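Chapter 8
Soft Things, Firm Hands: A Morning at the Titum Open Day

If you have ever packed a lunch in a hurry, you already know something about the subject of this chapter. You picked up the bread without denting it, you tucked it into a bag, and you were probably thinking about the bus the whole time. Your fingers did a good deal of figuring on your behalf, and they never asked for any credit!

On a Wednesday in January, the food packing plant at Titum opened its doors to visitors, and our class went along with our notebooks and (I admit it) rather empty stomachs. We had been told there would be a demonstration at 15 small work stations, each with an arm doing one ordinary job from the packing line. The station everybody drifted toward was called Yurt, for reasons our guide never got around to explaining, and its job was to pick up one wrapped sandwich at a time and move it. 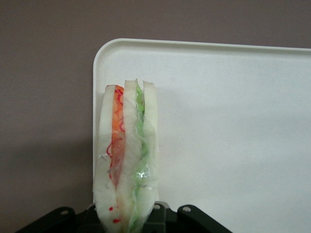

Figure 8.1 A sandwich held upright by its base in the gripper, with the cut edge showing.

Look at how the layers are pinched closer together near the bottom, where the gripper has hold of them. Higher up, the lettuce still has its ruffles and the filling is wide. A squeeze always shows up somewhere in soft food, and the people who set up a station like this one spend most of their time deciding how much of it they can live with. Bread is squashy, lettuce is slippery, and the clear wrap around them has a shine that can confuse a camera — a trouble we will come back to in the section on sensing.

Our guide told us that the Yurt station had handled 1,249 sandwiches in practice before the open day, and that the grip setting had been changed 200 times along the way. I wrote both numbers down and underlined the second.

In the pages that follow, we will look at grip force, friction, and the shape of the fingers themselves, and you will try a few of the same measurements at your own desk. Bring a slice of bread if you can spare one.

Words to know: gripper, grip force, friction, contact area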